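Microfibre cloths: washing, sorting and when to give up on them
Namdale Home Forum > Cleaning and Laundry
Started October 20, 2025

tallowbrook
Original poster

I've let the microfibre cloths get away from me. We bought a mixed bundle in March and they all live in one drawer now, some for the kitchen, some for the bathroom, some that have been used on the car. They've gone a bit stiff and a couple of them smear on glass instead of cleaning it.

Two things I'd like to know. Do you wash them all together or split them by colour? And is there any point folding them, or do you just chuck them in a tub?

I've been using ordinary powder and a capful of softener on a warm wash.

pegbasket
Reply

Softener is your smearing problem. It coats the fibres and they stop picking anything up. Run them through a couple of warm washes with a small amount of liquid detergent and nothing else, then line dry. Mine came back after the second wash. The stiff ones may take longer.

Don't wash them with towels either. They grab every bit of lint in the machine and you'll be picking it off for a week.

gumleaf_137
Reply

Agree on the softener, don't agree on splitting by colour. I've washed blue, yellow and green together for years. A new dark one might lose some dye on the first wash, so do that one by itself, and after that they can all go in.

What I do split is the job. Bathroom cloths go in their own load on hot. I don't care what colour they are.

tallowbrook
Original poster

That's part of my trouble, I never gave each colour a job. The lot got tipped out for sorting. First the blue and the yellow, then the bright green, with a clear bin for putting them in:

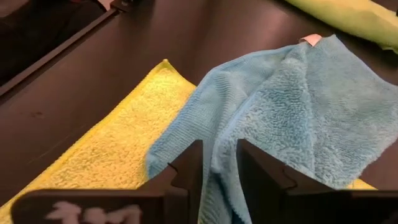
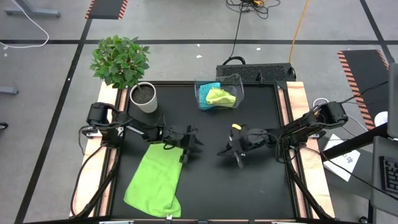

pegbasket says to pick one colour per room and write it on the inside of the cupboard door, and I'd second that. Blue for glass, yellow for the kitchen, green for the bathroom is what we use. Doesn't matter which you choose as long as the whole house knows.

tallowbrook
Original poster

Sorry, that second bit was meant to be a reply to pegbasket's message to me. I pasted it under my own post and can't edit now. The colour list is pegbasket's.

Does the type of weave matter? I've got fluffy ones and flatter ribbed ones and I've been using them for everything.

pegbasket
Reply

It does for some jobs. Fluffy for dusting and for anything that needs to hold water, like washing down a car. Flat or fine ribbed for glass, taps and the cooktop. If you use a shaggy cloth on a mirror you'll get streaks no matter how clean it is.

Cut the tags off too, or at least keep them away from anything glossy. A stitched tag can mark a soft finish.

Felteck_fan
Reply

I leave the tags on. Half of them have the wash temperature printed on and I can never remember it. I've never scratched anything, but I don't do cars.

On folding, I don't bother for the kitchen ones. They go in a clear tub under the sink so I can see when we're low. The glass cloths get folded in four, mostly so they stay apart from the others.

gumleaf_137
Reply

Folding is a waste of time for something that wipes a bench. Tub, lid on, done. The lid matters more. Leave them in an open one in the laundry and they collect dust and pet hair before you've used them.

pegbasket
Reply

Only put the lid on if they're bone dry. I shut a damp lot away last winter and had to wash the whole tub again for the smell.

dripdry259
Reply

Has anyone tried the vinegar rinse? I put half a cup in the rinse compartment and thought it helped with the stiff ones, but I'd also cut down on the powder that week, so I can't say which did it.

gumleaf_137
Reply

Probably the powder. I stopped using vinegar because the maker of our washer says it's hard on the seals. Check your manual.

tallowbrook
Original poster

Thanks all. I've washed the lot twice on warm with a bit of liquid and no softener. The glass ones are much better. Two of the old kitchen ones still feel like cardboard and have been moved to the shed for the barbecue.

Going with a colour for each room and a tub with a lid. The list is taped up inside the laundry cupboard. Will see if the kids read it.

pegbasket
Reply

Put it at their height. And keep one of the shed cloths by the back door for muddy paws.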